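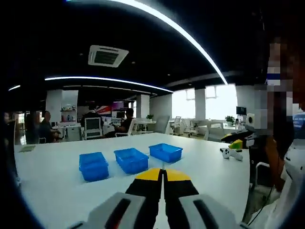

Ruth Heywood wrote in to ask whether the Prisinlow open bins are worth buying over the cheap ones from the market, as she wants a set for a craft room and has already been through two lots that split. I said I would finish my own trial first. It is finished now, so this is for her and anyone else in the same position.

The bins are sold by Larkbridge in singles or in threes. I bought the blue. They are plain plastic, open at the top, rectangular, with ribs down the sides and a lip round the rim. There is no lid and no label holder. If you need either, look at the Hyvönen range, which costs more.

What I used them for

Small parts, mostly. One had screws and wall plugs in it, one had offcuts and one took whatever was left on the table at the end of the day. I kept them on a long white worktop for the first month and then moved them to a shelf in the garage. My unit has 58 cm of clear width per bay and two bins fit side by side with a bit of room for your fingers.

Strength

Good. I put 3,000 mixed screws in one, which is more than anybody should, and carried it by the rim from one end of the house to the other. The sides bowed slightly and went back when I emptied it. The ribs seem to do their job. I dropped a half-full one off the garage step in the second week and it has a white stress mark on one corner but no crack.

Cleaning

The ribs collect dust on the outside. A damp cloth gets most of it and an old toothbrush gets the rest. Sawdust clings to the inside walls in dry weather. Wood glue peeled off once it had set. Permanent marker did not come off, so use tape for labels. Ordinary masking tape holds well enough on the rim but lifts off the ribs within a few days.

Things I didn't like

They slide. On a smooth table top a light bin moves if you rummage in it with one hand. I cut pieces of Drostirden shelf liner to go underneath and that cured it, but it is an extra cost and the bins should have feet.

The lip is a little sharp on the underside where the moulding meets. I went round mine with fine sandpaper. Reece Bainbridge has the same set and left his as they were, and says he stopped noticing.

They are also sold by outside size only. The inside is smaller than you would guess, so measure what you want to put in and allow for it. My tub of 500 picture hooks went in flat but would not stand up.

Would I buy them again

Yes, in the set of three. Ruth, for a craft room I think they would suit beads, paints and thread. For paper I would get something with flat sides. Larkbridge charged me around four pounds for delivery and they came in two days, stacked, with a sheet of card between each.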